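Tuvell Watch Notes
11/2/18

Started a thread because three of you asked the same thing in my messages: is it worth fixing a cheap quartz watch or should you just buy another one. Short version is usually fix it. Long version follows.

I live in Workunton and fix watches at my kitchen table. I don't do it for a living. Mechanical ones go to someone with better tools than mine. What I do is batteries, straps, gaskets, crystals and the odd stuck crown.

First, the battery. If the second hand jumps every few seconds in place of ticking once a second, that is the low battery signal on many quartz movements. The watch isn't broken. Change it soon. A dead cell left inside for years can leak, and a leak can ruin the movement.

Read the number on the old cell before you order a new one. They're tiny, so use a loupe or zoom in with your phone. Don't guess from the size of the hole. Two cells can be the same width and different heights.

Case backs come in three common kinds. Snap, screws, and the threaded kind with notches around the edge. For a snap back, look for a small lip and use a case knife. A kitchen knife slips. I have the scar on my left thumb. 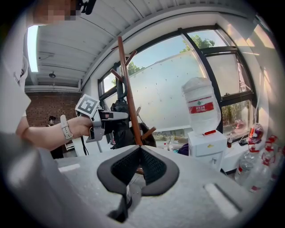 Straps are what wear out first on most watches people bring me. Leather soaks up sweat and cracks at the holes. Rubber gets sticky when it's old. Light colors show grime sooner than dark ones, so a white watch on a light gray strap, like the one on the wrist in the photo, is going to want a wipe with a damp cloth more often than a black one would. Mild soap is fine on rubber or silicone. Keep it off leather.

Measure between the lugs, not across the strap itself. Mine is 20 mm and that's an easy size to shop for. Odd sizes like 19 and 21 take more hunting. If you're between two, go down one. A strap that's too wide will bunch up and wear through at the edges.

I buy spring bars from a shop called Dolla. They sell them in mixed boxes. The box I have now came with 271 pieces, going by the label, and I'll probably never use the longest ones. Replace the bars whenever you replace the strap. They cost pennies and a bent one will drop your watch on the sidewalk.

Gaskets. If you open the back, look at the rubber ring. If it's flat, cracked or shiny, get a new one. Put a thin film of silicone grease on it. And don't go swimming with a watch I opened. I don't own a pressure tester.

On crystals: acrylic scratches can be polished out with paste and a soft cloth in ten minutes. Mineral glass mostly can't, so you swap it.

The one I'm working on this week is an old Zheng I got in a lot at the flea market. Runs fine, crown is stiff, strap was gone. I paid more for the strap than for the watch.

Someone asked about the 3,000 mark on here. Yes, the account passed 3,000 followers. Thank you. I'm not selling anything and I'm not taking mail-in repairs.

I'll do a separate thread in December on metal bracelets and how to take links out without bending the pins. If you have a bracelet with arrows stamped on the inside, push the pins out in the direction of the arrows. That will hold you until then.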